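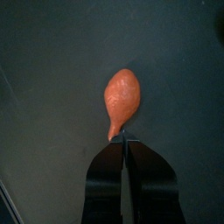

Is the "air chill" premium on drumsticks worth paying?

gravelpit_tom
Our Marketlow has split the chicken case in two. Regular drumsticks on the left, air chilled on the right at nearly double the price, with a big sign saying the skin comes out crispier. I bought a pack of each and did them on the same rack, same salt, 425 in the oven. The air chilled ones were a little browner. My wife couldn't pick which was which. I'm inclined to call it a sign and a sticker, but I'd like to hear from people who have done more than one tray.

oxbow77
It's real. Regular chicken gets cooled in cold water and takes some of it on. Look at the small print on the cheap pack, it usually says "up to x% retained water." You're paying for that water by the pound and then waiting for it to cook off.

gravelpit_tom
I read the label. Fine, there's water. My question is whether it's double the price worth of water, and I don't see how it could be.

PennyRoaster
It isn't. Pat them dry, salt them, leave them uncovered in the fridge overnight. I've done this with the cheapest legs in the store for years and the skin shatters. The fridge is cold moving air. You already own an air chiller.

oxbow77
Overnight in the fridge dries the skin. It doesn't change the meat. The flavor is different, less washed out.

PennyRoaster
Have you tasted them blind? Everybody who tells me about the flavor knew which one they were eating.

dullknife
Javent had a taste test on their site that found people preferred air chilled. 2,477 votes.

gravelpit_tom
Javent sells air chilled chicken.

dullknife
Well, yes. Still a lot of votes.

gravelpit_tom
Votes from people who were already on a page selling it, and I don't see anything that says they had the two side by side. I could get the same number of people to vote for my truck.

hallway_moth
Nobody has mentioned temperature. If your drumsticks are rubbery you're pulling them too early. 165 is safe but legs aren't good there. Take them past 180 and the stringy stuff around the bone lets go. That made more difference for me than any label.

oxbow77
180 is too far for me. 175 and rest them.

hallway_moth
You're thinking of thighs. Drumsticks have more tendon.

oxbow77
I'm thinking of drumsticks, I ate 6 of them on Sunday's leftovers plate and they were fine.

PennyRoaster
Agree with moth on the higher number. Also a spoon of baking powder in the salt if you want it browner. Powder, NOT soda – soda tastes like a swimming pool.

kiln_and_kettle
I tried the Zokura rub that claims to crisp the skin "in half the time." The first ingredient is salt and the second is cornstarch. It worked about as well as salt and cornstarch would.

gravelpit_tom
That's the kind of review I come here for. OK, plan is cheap legs, overnight in the fridge, no powder on half of them, everything to 180. I'll put two of the air chilled ones in the same batch and have somebody else plate them so I don't know either.

oxbow77
Do the air chilled overnight too or it's not a fair test.

gravelpit_tom
Fair. Both overnight. If I can't tell, I'm done paying for the sign.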